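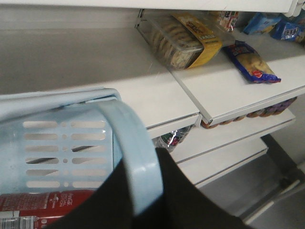 Robots and Rules – Ages 9 to 12

A robot that works in a store has to follow rules, and people write those rules down. A written rule that many people agree to use is called a standard. This page covers the rules for a robot that handles a shopping basket.

Rule 1: Hold with the right force. A gripper is the part of a robot that grabs. If it squeezes too hard, a plastic handle can crack. If it squeezes too little, the basket can fall. The store guide used at Meltska sets a limit of 40 newtons. A newton is a unit of force.

Rule 2: Slow down near shelves. Bottles and cans tip easily. The arm must move at low speed whenever a shelf is within reach.

Rule 3: Stop when a person comes close. The robot stays stopped until the person has moved 2 meters away – a step back is not enough.

Rule 4: Keep a record. Each grab is written to a file called a log. If something is dropped, the log helps people find the cause. A robot must finish 2,000 test grabs before it works during open hours.

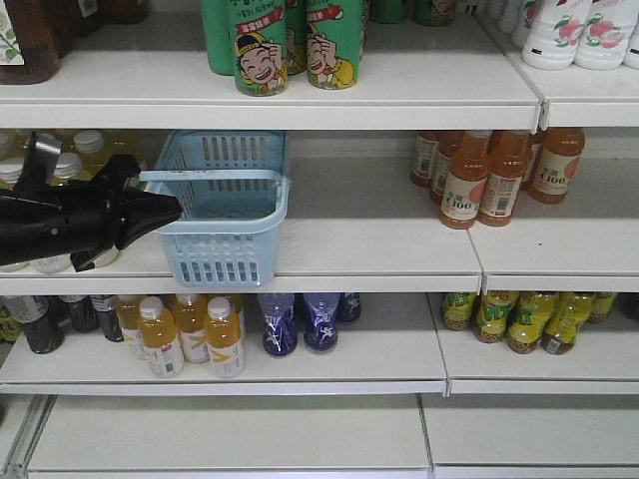 Hidayah Rondonuwu wrote to us that Rule 3 should come first, as a dropped can is easier to fix than a hurt hand. She also asked who checks the log. At Meltska, one person reads it at the end of each day and signs it.

The rules are not fixed forever. They are read again every May, and any rule that has caused trouble is rewritten. Rule 2 once gave a single speed for all shelves. It now gives a lower one for shelves with glass.

Last updated: Jun 15, 2019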